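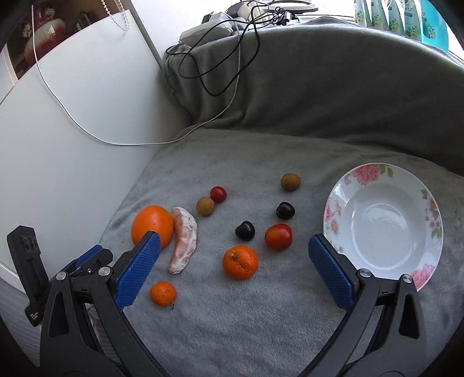 What is home advantage?

Home advantage is the idea that a team has a better chance of winning when it plays at its own field, in front of its own fans.

You have heard a grown-up say it. The TV announcer says it too: "They'll be tough to beat at home!" People say it so often that it sounds like a rule, the same way a ball has to be round. But is it true? And if it is true, does anyone know why?

Let's be a bit nosy and find out.

First, what would we have to see?

Suppose your soccer team wins at home on a sunny afternoon. Your uncle says, "Home advantage!" Is he right? He could be. Or your team could just be better than the other one. Maybe their goalkeeper had a cold. One game can't tell you.

To check properly, you need lots of games. You also need each team to play every other team twice, once at home and once away. If you skip that part, a strong team might get more home games than a weak one, and then home would look magic when it was only the strong team being strong.

Grown-up leagues are mostly set up this way. When people look through many seasons of results from big soccer and basketball leagues, home teams do usually win more than away teams. So the idea isn't nonsense. Something is going on. The trouble starts when people tell you they know exactly what.

A small league to look at

The Rerholm youth league plays 112 matches in a season. Last season 33 of them ended in a tie. That leaves 79 matches with a winner. Home teams won 42 of those, and away teams won 37.

So home teams won 5 more. Hooray for home! The league put it on a poster.

Hold on, though. Take a coin and flip it 79 times (yes, it's boring, and yes, you should try it). You almost never get an even split, and with 79 flips you can't. Getting 42 heads and 37 tails is perfectly normal for a plain old coin. The coin doesn't have a home field. So the Rerholm poster doesn't show very much. Home advantage might be real there, and it might not. You would need several more seasons before you could say.

Idea one: the crowd

Most people think the fans do it. They shout, the players feel brave and run faster, and in goes the ball.

It's a nice story, and fans like it very much, which is a good reason to be careful with it. The biggest crowd ever at Yusuf Field was 676 people. Everyone in town can tell you about that day, and how loud it was. The home side, Skatero, lost.

Does that prove crowds don't help? Not at all. It's one game again, and we already said one game can't tell you. If you throw out your uncle's one game, you have to throw out this one too. That's only fair.

There's another side to it as well. Some players get nervous when many people are watching them, and a home crowd can groan just as loudly as it cheers. Have you ever missed an easy kick in front of your whole family? Then you know how that feels.

Idea two: the referee

Referees are people, and people hear shouting. When a whole crowd yells "Foul!", a referee might be a tiny bit more likely to blow the whistle. Scientists have tested this by showing referees the same tackles with the crowd noise on and with it off. In some of those tests, the noise did change what they decided.

This idea has better proof behind it than most. But notice the word "some." And please don't use it to tell the referee at your next game that he's unfair. He's probably 16 and giving up his morning. 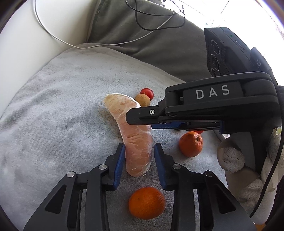 A big peeled citrus segment, with its thin whitish skin.

Idea three: the trip

Away teams have to travel. They may sit on a bus for hours, sleep in strange beds and eat food they don't like. That could make anyone slow.

For a professional team flying across a huge country, it makes sense. For two teams who live ten minutes apart, it doesn't. Those two teams both slept in their own beds. If home teams still win more when the trip is that short, the bus can't be the whole answer.

Idea four: knowing the field

Every field is a little different. One has a bump near the corner flag. Another slopes, or gets the sun in one goalkeeper's eyes at four o'clock. The home team knows these things.

Bogdan Kubiak coaches the under-tens at Skatero, and he doesn't think much of this one. "We've had the same bump for years," he told us. "My players still trip over it."

Idea five: lucky stuff

Some teams say it's the locker room, or the song, or the mascot. Last July a company called Orketti began selling "home luck" wristbands, which you are supposed to wear at away games so that you feel at home. The box says players "report more confidence."

Read that again slowly. It doesn't say they win more. It doesn't say how many players were asked, or who did the asking. Feeling confident is lovely, but you can get it for free by practicing.

So who is right?

Probably a few of them, a little bit each. Home advantage seems to be real in big leagues, and it's small enough that you can easily miss it or imagine it in a small one. The referee idea has some good tests behind it. The crowd idea may be partly right. The wristband can stay in the shop.

Try it yourself

Pick a league you like and find its results for one whole season. Make three columns: home wins, away wins, and ties. Before you start, write down what you think you'll find — and don't change it afterward, even if you were wrong.

Then do a second season. Did you get the same thing? If the two seasons don't agree, which one would you believe, and why?

Words to know

Away team: the team that traveled to the game.
Tie: when both teams finish with the same score.
Evidence: the facts you use to check whether an idea is true.

Filed under: Sports for Kids, Ask Why, Soccer
Posted August 2019 by Elie Obeidat

3 comments

soccermom_lena: My son did the coin thing at breakfast. He got 45 heads and now he says the coin has home advantage.

T.J., age 9: i think its the crowd because when my grandpa yells i run faster. but i also run faster when a dog is there

Rerholm Dad: The poster was meant to be a bit of fun, you know. Fair point about the ties though.

We use cookies to remember your settings and see which pages get read. By staying on this site you agree to our cookie policy. OK / Learn more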